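Egg carton

An egg carton is a container made for carrying and storing whole eggs. It has a base divided into separate cups, one egg to a cup, and usually a hinged lid that folds over the top. The cups keep the eggs from knocking together and hold them upright, normally with the pointed end down.

Materials

Three materials are in common use. Molded pulp is made from recycled paper mixed with water, pressed over a form and dried. It is cheap, soaks up a little moisture and can be composted. Foam is light and cushions well, but many towns do not accept it for recycling. Clear plastic is formed from thin sheet under heat and lets a shopper check for cracks without opening the lid.

Clear cartons scratch and go cloudy with reuse, and the hinge is the first part to fail. The Ridstead packing house, which sells to small grocers, switched from pulp to clear plastic for its smaller packs and went back to pulp for the dozen – the larger plastic lids tended to pop open when stacked.

Sizes

In the United States the dozen, in two rows of six, is the usual retail size. Half dozens and packs of 18 are also widely sold. Flats of 30 are used in restaurants and bakeries and have no lid of their own. Four-egg packs are less common and turn up mostly in corner stores, travel shops and farm stands.

The supplier Trunimport lists its four-cup carton in sleeves of 100, with the lids open and the cartons nested inside one another. Cirkirport sells a similar one in sleeves of 20, meant for people who keep a few hens.

The four-cup carton

A four-cup carton is square, with two cups along each side. It takes up little room in a refrigerator door and can be closed with one hand. Kiprono Kinyua, who sells mixed-breed eggs under the Kinyua name, packs in fours so that brown, tan and cream shells can go in the same box.

Eggs of different shell color are the same inside when the hens are kept and fed alike. Color depends on the breed. Shades of brown can vary even between eggs from one hen. 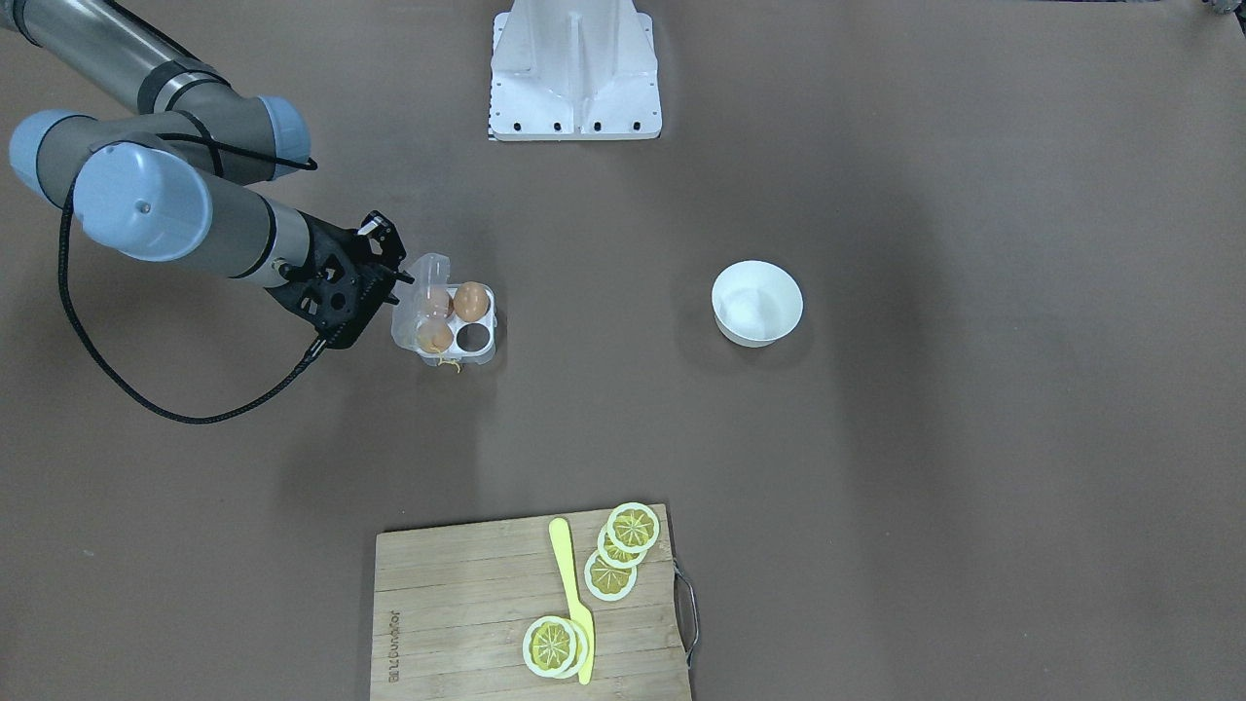
Filling and storage

Eggs are set in with the large end up, which keeps the air cell at the top. A cracked egg should be left out, as it can leak and stick its neighbors to the cups. Cartons are kept closed in the refrigerator, on a shelf if there is space, where the temperature is steadier than in the door. Pulp cartons that have gotten wet are thrown away or composted.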